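Let a Series End

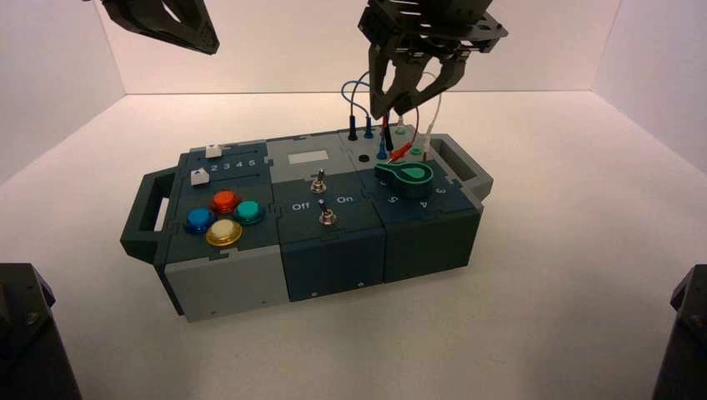 Task board with sliders and carrying handles.

12 comments | 4 shares

I finished the latest Fenura book in May and I don't plan to buy the next one. I have read the series from the start, so that took some thought.

The first 2 books told one story. A survey crew lands on Altero, finds the old colony at Plamley, and has to decide whether to report it. By the last chapter they had decided. Everything since has been built on undoing that choice – new aliens, a second colony, a captain back from the dead.

I don't blame the author for writing what sells. But science fiction readers put up with more of this than mystery readers do. A detective gets a new case each time. A space saga has one big question, and stretching it makes the answer worth less.

Mirani ran 4 books and stopped. It came to over 1,000 pages, and I still lend it out. I would like to see more writers do the same.

Posted Sep 17, 2003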